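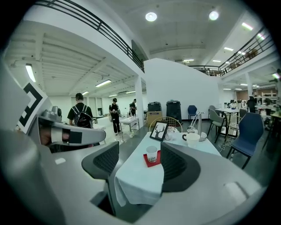 Savers' corner, 6 July 2018

Binbridge Mutual wrote to members in June about its new regular saver, and several of you have asked whether it is worth the bother. I have read the leaflet twice and I am not convinced.

The headline rate looks generous. Look at the small print, though, and it lasts for 6 months, after which the money drops into the ordinary easy access account, and the leaflet is strangely shy about what that pays. You can put in no more than £50 a month. Even someone who never misses a payment will have £300 in there when the good rate stops, and the interest on that won't buy much of a lunch.

Then there is the charge. Take money out early and you lose £35 - more than the account could earn you in the whole period. Adjoa Asamoah, who runs our Tuesday money drop-in, rang to ask if it would be waived in cases of hardship and was told "each case is looked at". Make of that what you will.

The society says it wants to get people into the savings habit. Perhaps it does. It also wants 2000 new current accounts by Christmas, and you can't have the saver without opening one.

If you have already signed up, check your letter for the cancellation date.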